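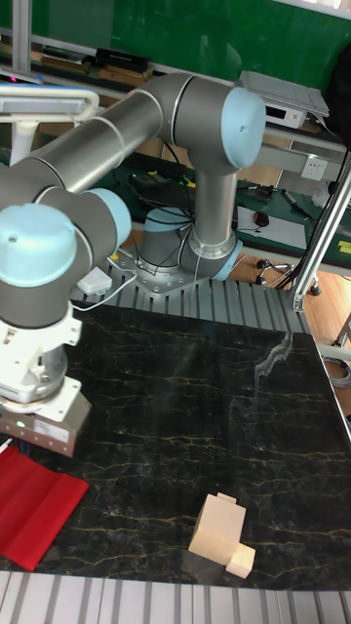

Zarkel tabletop, black marble pattern, gold vein. Reviewed 11 Feb 2019.

The Zarkel is sold by Daltico as a bench top for fixed frames. List price is $79 for the short size. We bought ours in September and mounted it over slotted aluminum profile.

Surface and pattern
The ground color is a deep black with thin gold and pale veins, mostly running lengthwise. Under ceiling light the gloss finish returns a long bright streak, and its position changes with where you stand. Small light-colored parts are easy to find on it. Our reference items are a stepped block in pale wood and a red cloth flag on a thin white pole. Both stand out well at two meters. Black screws do not, and we now sort those on a tray.
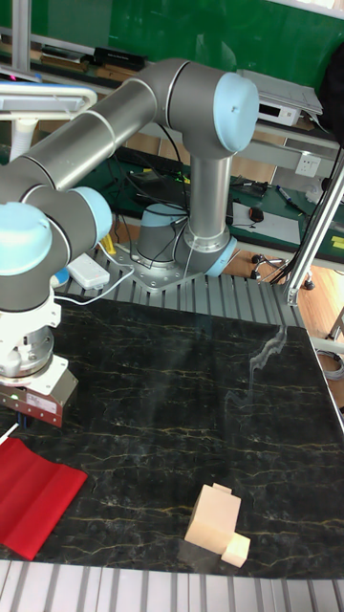 Grip is moderate. A bare wooden block can be pushed with one finger and stops when the finger stops. Folded cloth slides more easily and should be weighted if its position matters. Fingerprints show within an hour of use. A dry microfiber cloth removes them; the glass cleaner we tried left a haze that needed a second pass.

Mounting
The panel comes undrilled. Fung corner clamps fit the edge with no packing. The Iriment set is slightly too shallow, and we returned it. Tighten the clamps in two rounds and check for rocking between them.
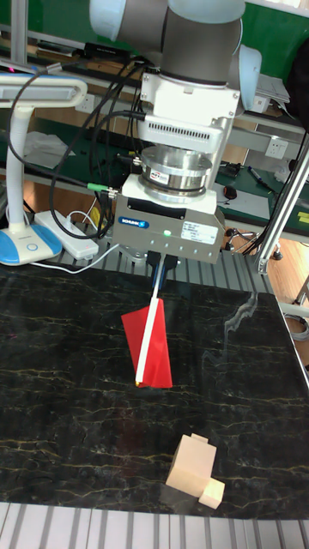 Red flag held just above the black top, stepped wooden block resting on it.

Lighting
A desk lamp at the left end gives usable side light. Aim the head away from the glossy center or the veins wash out.
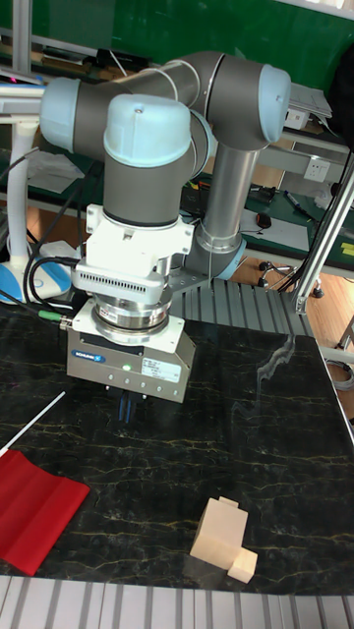 Does the pattern make it hard to pick up a thin white rod by eye?
Only where the rod runs parallel to a pale vein. Turned at an angle to the veins, it reads clearly.

Rating: 79 out of 100. Points lost for fingerprints and glare.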